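Robotics club: the two-arm table

The Rorstead Robotics Club has spent most of this term on a single task, sorting kitchen utensils into bins with two arms working from opposite sides of one table. The students call the setup Ernard, after the name someone wrote on the first project folder, and it has stuck.

Last year's group worked with foam blocks, which are all the same size and sit flat. Fatima Sibiya, who runs the club, wanted something less tidy for this year. Utensils have long handles, heads of every shape, and a habit of lying on top of each other. A grip that suits a ladle is a poor one for a spatula, and a handle that hangs over the rim of a tray can catch on the other arm.

The students drive both arms by hand and record each run from start to finish. A run begins with the utensils spread out on the table and ends when they have been placed, or when the pair driving decides to stop. Stopped runs are kept too, with a note on why. By the end of term the club had saved 1418 runs. Of those, 1309 passed the students' own check, which looks for missing footage and for notes that don't match what the arms did.

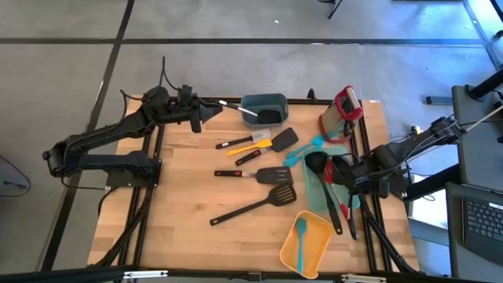 The sorting table with both arms over the work, one spatula partway into the blue-gray bin.

Spatulas have taken up more discussion than anything else. Gripped near the end of the handle, they swing. Gripped close to the head, they are steady but the gripper gets in the way of the bin. Dumisani Pillay's group tried both and settled on a point a little below the middle of the handle for the longer ones. The ladles are easier to hold but harder to put down, and the rule for now is that a ladle may rest across a tray with its handle sticking out.

Overlapping pieces are the other problem. When two heads are stacked, pulling the lower one usually drags the upper one with it. The students now take the top piece first, even when the lower one is closer to its bin. It adds time to a run, but the number of restarts has gone down since the rule was written up on the board.

The first model was trained on 865 of the checked runs. It does fairly well with single utensils lying on bare wood and poorly with piles. It also tends to reach with the left arm when the right one is nearer. The group thinks this comes from the early runs, when most drivers were more comfortable on the left side. Newer runs are being split more evenly between the two.

A second model will be trained in the fall, and the club plans to show it at the Mahlangu student meet in December. Teams there get 10 minutes at the table, including setup, so the students will also be practicing how to lay everything out quickly.

There is room for new members next term. No programming experience is needed to drive the arms, and anyone who would like to work on the code can join the smaller group that meets after the main session. Forms should be returned to Fatima by 24/07/2021. Members who already have a place do not need to fill one out again - just let her know if you are switching groups.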